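How Does a Race Car Go Around a Corner So Fast?
For readers of 8 to 11 years. Written by Halyna Stelmakh
2020-02-10

When you ride your bicycle into a corner, you slow down a little and you lean. A race car cannot lean like you do. Still it goes through the corner much faster than the car of your parents. How is this possible?
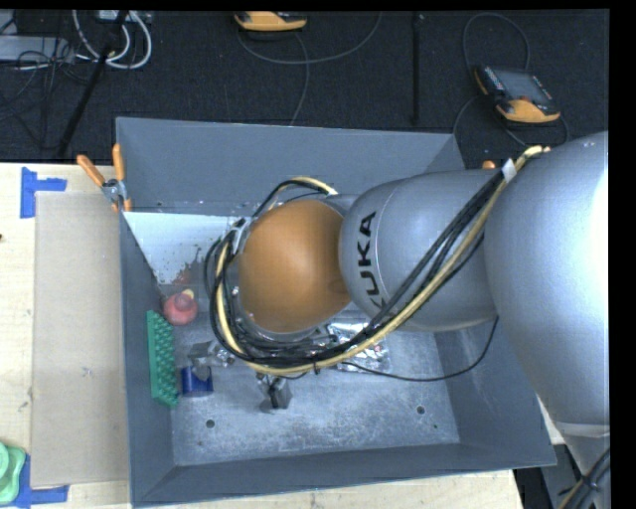
The first answer is the tires. Only four small pieces of rubber touch the road, and each of them is smaller than a page of your school notebook. All the turning and all the braking must go through these four pieces. We call this work "grip."

The tires for a dry track are often smooth. They have no pattern at all, and drivers call them "slicks." Smooth tires put more rubber on the road. When they get warm, the rubber becomes a bit sticky, and the car holds better. This is why you see drivers moving left and right behind the safety car. They want to keep the tires warm!

But what if it rains? Then slicks are very bad. The water cannot escape from under the tire, and the car slides on it like on soap. For rain the mechanics put on other tires, with deep lines cut in them. The water goes out through the lines.

The second answer is the air. Put your hand in front of a strong fan and tilt it. Do you feel how the air pushes it up or down? A race car has wings, and they work like the wings of an airplane turned upside down. An airplane wing lifts. A race car wing presses the car to the road. This is called "downforce." The faster the car goes, the stronger it presses.

The third answer is the driver. Look at a corner on a map of a track. The shortest way is close to the inside all the time, but it is a very tight curve and the car must go slowly. So the driver does it differently:

Start wide, at the outside of the track.
Brake while the car is still straight.
Turn in and touch the inside of the corner. This point has a name, the "apex."
Let the car go wide again and press the gas.

This way is called the "racing line." It makes the corner less tight.

Try it at home

You need a long string, some chalk and a yard. Draw a corner with two chalk lines, as wide as five of your steps. Now run through it two times. The first time stay near the inside line. The second time start wide, touch the inside in the middle, and finish wide. Which way was easier for your feet? Put the string on the ground where you ran -- you will see your own racing line.

New words

Grip: how well the tire holds the road.
Slick: a smooth tire for dry weather.
Downforce: air pressing the car down.
Apex: the point where the car is closest to the inside of the corner.

In March we will read about pit stops, and why the mechanics wear helmets too.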